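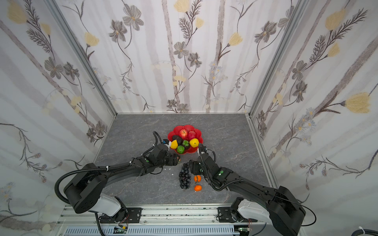

The first thing we were told on arrival was that you can't judge a fruit bowl until you have tried to arrange one yourself, and by the end of the afternoon I agreed completely.

Visits > Home and Table > Sescombe open day
January 17, 2024 – by the Visits editor

Sescombe opens its rooms to the public in January, and I went along mostly for the artificial fruit. I wasn't disappointed! There are 169 pieces in the Plolidberg range (the sheet by the door lists every one), and you are allowed to pick them up, swap them and generally play at being a greengrocer.

My favourite corner was the one with the striped floral wallpaper, all ferns and daisies and pale yellow tulips, with a grey marble-patterned tabletop in front of it. The red bowl there has a scalloped rim like an open flower, and it was full to the top: lemons, a peach, a green pepper tucked in the middle and an avocado so dark it makes the yellow look twice as bright. I would never have put a pepper in with the fruit, but I'm going to from now on.

Then there are the pieces left out on the table. Purple grapes lying in front of the bowl, and two little orange tangerines beside them – each with a tiny green stem, and I do love a stem. It's such a simple way to make a table look lived in.

We each had a go at filling a bowl afterwards. Mine was all apples on one side and kept tipping, so I started again with the big pieces at the bottom and was much happier with it. The Chowdary room next door has the bowls on their own, in more colours than I could take in, and Drutitz had brought wallpaper offcuts to hold up behind them. I came home with 4 of those and no idea where they'll go.

Tea was in the long room at the back. Wear flat shoes, the stairs down to it are steep, and get there early if you want a seat by the window.

Contact us | © 2024 Home and Table Visits | Back to top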